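Could you really run as fast as the Flash? Speaker notes, Derdale library talk

Start without the slides. Ask who in the room has ever been late for a bus and wished for super speed. Wait for hands. Then say: great, let's find out how badly that would have gone.

OK, so the first problem is your shoes. People always want to start with the muscles, and I get it, I did too when I first wrote this talk. But a runner pushes backward on the ground, and the ground has to push forward on the runner, and all of that goes through the grip under your foot. (Do the sock demo. Take your shoes off BEFORE you start talking about socks, last time it took me forever to get the laces undone.) If you try to speed up harder than your grip allows, your feet spin like a cartoon and you stay right where you are.

Air next. Put your hand out of a car window on a slow street and it feels lovely. On the highway it tries to take your arm off. Double your speed and the drag goes up four times. Let them chew on that one, the kids usually get it before the parents do.

Then heat. I say a person running at 155 miles an hour and let everyone guess what happens to their face. Mostly wind, flapping, and bugs! You have to go an awful lot faster before the air in front of you gets squashed enough to cook you. Makis Politis asked me at the Pitwood evening whether the Flash would be hot or cold on an ordinary jog, and I gave a terrible answer, so here's the better one: the wind strips heat off your skin, but your muscles are making loads of it, so it depends on which one is winning.

Short pause here. Water.

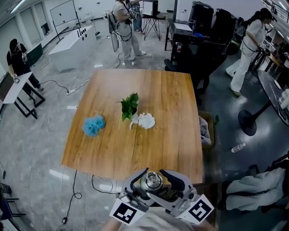
Now reaction time, my favorite part. A signal has to get from your eyes to your brain and then down to your legs, and that takes a moment even for very quick people. At normal speed you've moved a step or so. At comic book speed you're through the wall of the bakery before you know there was a bakery. So speed on its own is no use, you'd need a faster brain as well, and then think how boring everyone else would be. Imagine waiting for somebody to finish saying hello.

If there's time, do the food bit. Moving twice as fast takes four times the energy just to get up to speed, and you throw it all away each time you stop. Ask what they'd eat. Somebody always says pizza. Say yes to pizza.

Skip the Prinura comic panel if the projector is being dim again, it's too dark to read from the back. The Agarwal one is fine, nice big lettering.

Questions: allow 7 minutes. Likely ones are "could he run on water" (basilisk lizards do it, we're too heavy and our feet are too small) and "who wins, him or Superman" (refuse to answer, take a vote). Shoes back on before the vote.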